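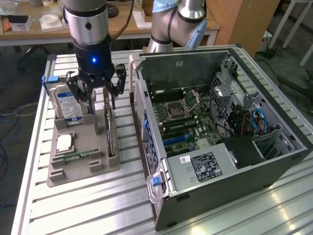 PITITMONT, Friday, June 23, 2023. Zutside is opening up its parts bench to the public next month, and I'm so happy to finally get to tell people about it! We've been fixing up old office desktops for a good while now, mostly for folks who find us through a friend, and mostly with the door shut because the front room was full of boxes. The boxes are gone (well, moved). The new program is called Dila, it covers desktop checkups, part swaps and trade-ins, and it's built on one plain habit: parts go into a spot of their own, and you can see where each one is. The square processor sits in its recess, the green memory goes in the long slot below it, and the drive stands up in its holder with the label facing out. The tower lies on its side next to the tray with the panel off. That's pretty much how we work, and I'd love for more people to come see it.

What Dila is

Dila is for anyone with an old desktop computer they can't quite bring themselves to get rid of. Maybe it came from an office that closed. Maybe it was your dad's. Maybe it's been under the stairs with a blanket on it and you have no idea if it still starts. Bring it in. We'll open it, look at what's inside, and tell you what it's good for.

Sometimes the answer is that it needs more memory and a cleaning and it'll do fine for homework and email. Sometimes the board has had it but the memory and the power supply are worth keeping. And sometimes I'll tell you it's done, and then we'll take it off your hands if you like, and you can go home without it. I've had people look very relieved at that one.

The checkup takes 60 minutes and it's free. If you want work done after that, we'll write down what it costs before we touch anything, and you can say no and take your computer home in the same shape you brought it.

We do desktops only. I get asked about laptops every single day and I'm sorry, but laptops are a different kind of work with different screws and a lot of glue, and we aren't set up for them. Same with phones and printers. Please don't bring printers!

The tray

I have to talk about the tray because I'm a little silly about it. It's called the Sibiya, we came up with it at the shop, and we're on version four.

The first one was a muffin pan. I'm not kidding, I took it from my own kitchen, and it worked great for screws and was terrible for everything else. You can't lay a stick of memory in a muffin pan. A processor will go in one, sure, but it slides around and tips over, and you don't want that with something you're going to put back in a socket. The second one was a drawer divider with foam in it, which was better, except the foam shed little crumbs and I spent half my time picking them off of things.

So then we started printing our own. The third version had all the right pockets and was too small, so you'd bump one part while reaching for another. The one we have now is gray, it's wide enough to fill a good piece of the table, and there are posts and slots standing up from it so that parts like drives can be kept on end. I didn't think that would matter as much as it does. A drive lying flat ends up with something on top of it sooner or later, usually a screwdriver and once a sandwich (mine). Standing up, it gets left alone.

The other nice thing is how easy it makes stopping. Phone rings, somebody's at the door, it's lunch. You come back and you look at the tray and you know where you were. If the memory's in the slot, it's not in the computer. Before the tray I'd close up a case, feel very pleased with myself, and then find a part on the table.

We'll be putting the drawings for the Sibiya out for anybody who wants to print one. I don't have a date for that yet. I want to fix the width of the memory slot first, since a couple of the older sticks are a snug fit and I've grumbled about it enough.

Why the big office towers

People ask why I like these chunky old business machines so much, and it's because somebody clearly thought about the person who'd have to open them. The side comes off. Some of them have a carry handle on them, so you can lug one across a parking lot without hugging it. On the ones I like best, the bits you're supposed to pull or push are blue, and once you've noticed that you can find your way around a case you've never seen before. Blue release, blue latch, blue drive tray. I tell people on their first visit: start with the blue things and leave the rest alone for now.
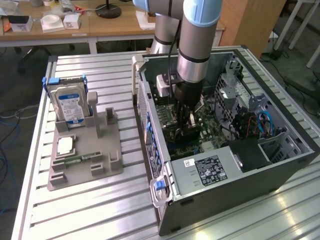 Open tower on the bench at Zutside, with a drive in its blue caddy, a processor and a memory module on the Sibiya tray.

They're also easy to lay down. I know that sounds like nothing! But a tower standing up is a miserable thing to work in, you're peering in sideways with a flashlight in your teeth. Lay it on its side and the board is flat in front of you, the memory slots are right there, and the power supply isn't hanging over your knuckles. We use a slotted aluminum table for this. It was a bit of a splurge, and it's the best thing in the building after the coffee maker.

A few things about how we'll handle your computer, since I know it makes people nervous to see one with its side off:

Your files are yours. We don't go reading through anybody's drive. If you want the drive back, it goes home with you, and that's true for trade-ins too. Just tell us when you come in, and please tell us even if you think it's obvious.

Your parts stay with your computer. One tray, one machine, and we don't start another on the same tray until the first one's closed up.

If we swap something, you get the old part back if you want it. Most people don't. One lady makes earrings out of hers and they're really cute.

What's coming in and going out

We've taken in around 440 desktops since January, a lot more than I had planned for, and it's the reason the front room looked the way it did. Many came from offices that were switching over all at once. We've been working through them, and the finished ones will be on the shelves when we open, cleaned and checked, with a card on each saying what's in it in normal words. I hate those cards that are all numbers. Ours say things like "good for school and video calls" and "a bit slow, very sturdy." The numbers are on the back if you want them.

There'll be loose parts too, mostly memory and drives. If you know exactly what you need, you can come in and dig. If you don't, bring the computer or take a picture of the sticker on it and we'll figure it out together.

Bench evenings

Besides the regular hours we're going to hold two bench evenings a month, where you can come and work on your own desktop with our tools and a tray to put things in. You don't have to know anything. If you've never taken the side off of a computer, this is a really nice way to do it the first time, with somebody nearby who's seen inside plenty of them. We'll show you how to get memory out without bending anything, how to seat a drive, how to blow the dust out (outside, please, we learned that one), and what to do about a processor, which is mostly go slow and keep your fingers off the underside.

Kids are welcome with a grown-up. They tend to be better at the little connectors than I am anyway.

Bench evenings are free, and we'd like you to sign up ahead so there's table space for you. The signup sheet is at the front counter.

What to bring

The computer, and the power cord if you can find it. You can leave the monitor, keyboard and mouse at home, we have those. If there's a password and you want us to check that it starts up all the way, come in yourself so you can type it. Any note about what it was doing when it quit is a huge help, even if the note is "made a noise."

Don't clean it first! A lot of people vacuum out the case before they come over because they're embarrassed about the dust. I've seen worse, I promise, and the household vacuum isn't great for the insides.

About Zutside

Zutside is a small desktop repair and reuse shop in Pititmont. We check, fix, sell and take in used desktop computers, and we keep the parts that are still worth keeping. Dila is our new walk-in program and Sibiya is our own parts tray.

For press: I'm glad to talk, and you're welcome to come by and see a computer being opened up. Stop in at the front counter or leave a message with the shop and I'll call you back. Mornings are best. If you've got an old desktop at the newsroom, bring that too.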